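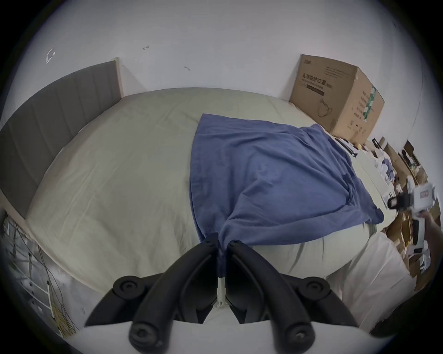

Why Does Cloth Wrinkle?

Drop a sheet of cardboard on your bed and it stays flat. Drop a T-shirt and it lands in a heap. Both are thin, so why do they act so differently?

Cloth is made of threads. In a bed sheet, one set of threads goes up and down and another set goes side to side, over and under each other. We say the threads are woven. Each thread can bend easily, and it can slide a little against its neighbors. That is why cloth can drape over the side of a mattress, and why it can crumple.

What is a thread made of?

If you pull a cotton thread apart, you will find many tiny hairs twisted together. They are called fibers. Cotton fibers come from a plant. Polyester fibers are made in a factory.

When cloth is folded or squashed, the fibers bend. Some spring back. Some stay bent, and you see a line. The line is called a crease.

Water makes creasing easier in cotton. It gets in between the smallest parts of the fiber and lets them move. When the water dries, the parts hold on to each other in their new places. If the cloth was in a ball at the time, it keeps the shape of the ball. Polyester takes in very little water, so it usually creases less.

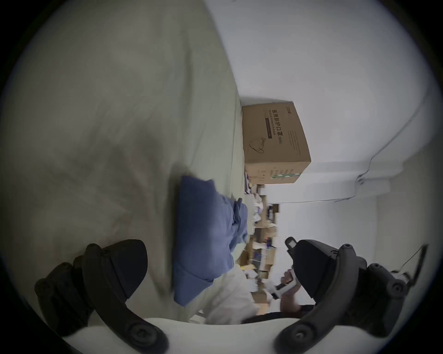
Look for the lines

Wrinkles can tell you where a cloth is being pulled. Pinch one corner of a crumpled cloth and pull. Folds spread out from your fingers like the ribs of a fan. The pull is strongest near the pinch and gets weaker farther away.

A fitted sheet works on the same idea. It has elastic in the corners or all around the edge. The elastic pulls the sheet under the mattress, and the top gets smoother. If one corner pops off, that side goes loose and the soft folds come back.

Try it yourself

You need a cotton pillowcase, a small towel and a bed.

1. Squash the pillowcase into a ball and put it under a heavy book for 60 minutes.
2. Do the same with the towel.
3. Lay them both on the bed and look at the lines.
4. Smooth each one with your hand, starting in the middle and moving out to the edges.
5. Hold each one up by two corners and give it a shake. Look again.

Achilleas Vasilakis tried it at home with a pillowcase that weighed 147 grams. He found that smoothing took out the big folds but left the thin, sharp ones. His towel had hardly any sharp lines. A towel is covered in little loops of thread, and loops hide creases well.

To get rid of the sharp lines you need an iron. Heat and steam loosen the fibers, and the weight of the iron presses them flat. Ask an adult to do that part.

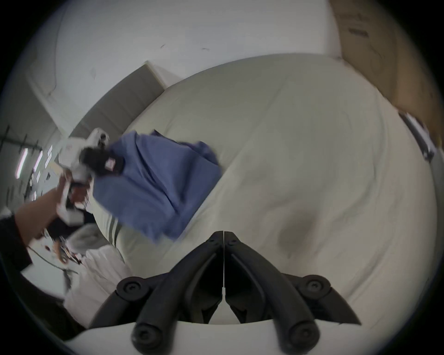 A crumpled blue cloth on a fitted sheet. How many directions do the creases run in?

Words to know

Crease: a line left in cloth where it was bent.
Elastic: stretchy material that pulls back to its own size.
Fiber: a very thin hair of cotton, wool or another material.
Woven: made by passing threads over and under each other.

Written by Lefteris Athanasiadis
Mar 20, 2022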